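Town of Skanthorpe Parks Desk
Ticket 1105: Psarras Park memorial audio post not playing
Logged by Ifigeneia Deligiannis, January
Status: Open, waiting on part

Reported problem

Visitor called the town office to say the audio post beside the memorial stone in Psarras Park lights up when the button is pressed but gives no sound. She tried it several times. Two other visitors had the same result. The post at the north gate, which has the park history on it, was working.

Equipment

Jokus push-button audio post, two speakers, solar panel on top, battery in the base. It holds three recordings: the naming of the park, the reading of the names, and the short piece the school choir recorded for the rededication. Installed the same season as the new benches. The key for the base is on the green tag in the parks desk drawer.

Log

9:20 a.m. Went to site. Pressed each of the three buttons. Light comes on, stays on for the length of the recording, goes off. No sound from either speaker. Put my ear to the grille and there was a faint hiss on button 2 only.

9:35 a.m. Opened the base. Battery reads full. No water inside. Some dead leaves in the bottom, cleared those out. The wires to the speakers looked fine and did not pull loose when tugged.

9:50 a.m. Turned the post off at the switch, waited, turned it back on. Same result. The volume dial inside the door was at 20. Turned it up to 50. Hiss on button 2 is louder, still no voice.

10:15 a.m. Took out the memory card and put the spare in. The spare only has the old test tone on it. Test tone did not play either. Put the original card back.

11:40 a.m. At the office, checked the original recordings on the town computer. All three play normally from start to finish, so if the card turns out to be bad we can make another one. The file for the choir piece is named wrong (it says "bench fund") and I have left it alone because the post looks for files by name. 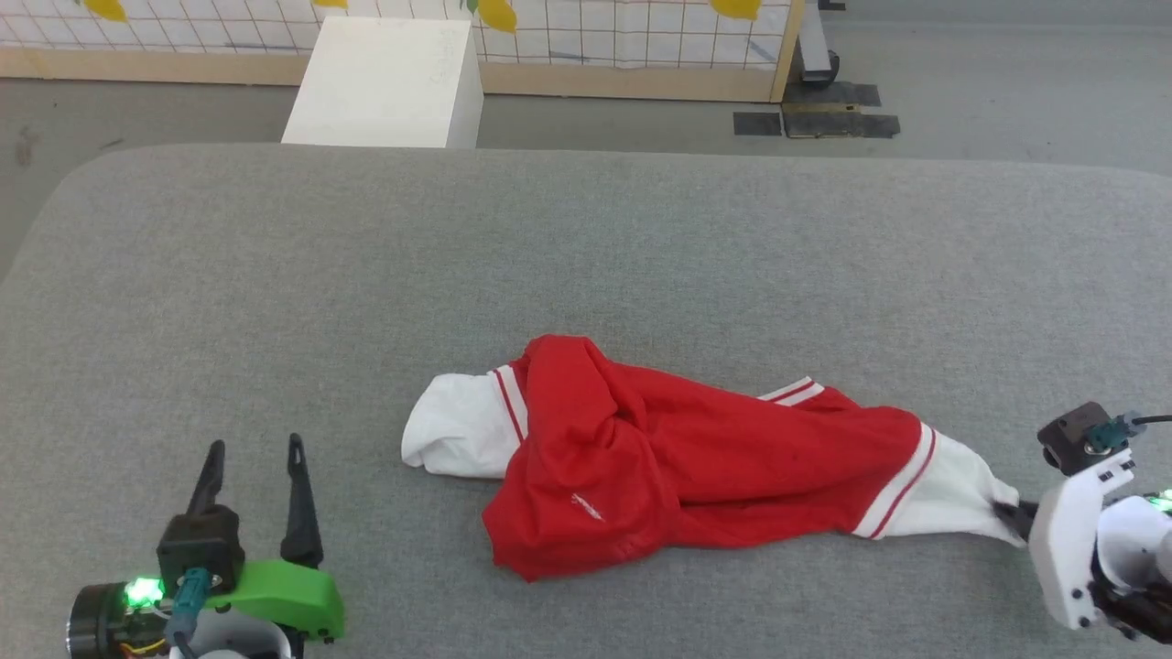
1:10 p.m. Called the Jokus support line. They asked for the number on the plate inside the door, which I had written down. They had me describe the light and the hiss and said it sounds like the amplifier board. They do not think it is the card. They asked me to do one more test with a speaker from a working post before they send anything.

2:30 p.m. Back on site. Borrowed the left speaker from the north gate post and connected it to the memorial post. No sound. Put the memorial post's left speaker on the north gate post and it played fine. Swapped them back. Both posts closed and locked.

2:55 p.m. Called Jokus again with the result. They agree it is the board. The part ships from their warehouse in Madton. It is out of warranty, so I need a purchase order. Sent the request to the clerk.

3:15 p.m. Taped a notice over the buttons saying the audio is out of order and giving the office phone number. The printed text of the dedication is still on the plaque next to the post, and the names are on the stone, so people can read both while the sound is off. Left the light on. It shares a switch with the charger and I do not want the battery going flat in the cold.

Follow-up, next morning. Clerk approved the purchase. Order placed with Jokus. They gave a wait of roughly 30 days for the board. I asked if they had a used one and they do not.

Follow-up, same day. The veterans' group called to ask if the post will be ready for their spring service. Told them it should be, and that if the board is late we can play the names from the portable speaker at the office. They would need someone to hold it. The portable speaker charges with the flat plug, not the round one.

Still to do

Fit new board when it comes in. Four screws, ground wire goes back on the top left one.
Set volume back to 20. The neighbors on the east side complained the last time it was higher.
Test all three buttons with the door shut.
Copy the recordings to the spare card so it is some use next time.
Check the seal on the base door. It did not leak but it is starting to crack at the corner.
Take down the notice.

Notes

Similar complaint came in last summer for this same post. It was closed as "working when checked." The person checking only pressed button 1. Please press all three before closing a ticket on either post.

3 comments | 0 shares

Contact: Skanthorpe Parks Desk, Town Office, side entrance
© Town of Skanthorpe
Back to top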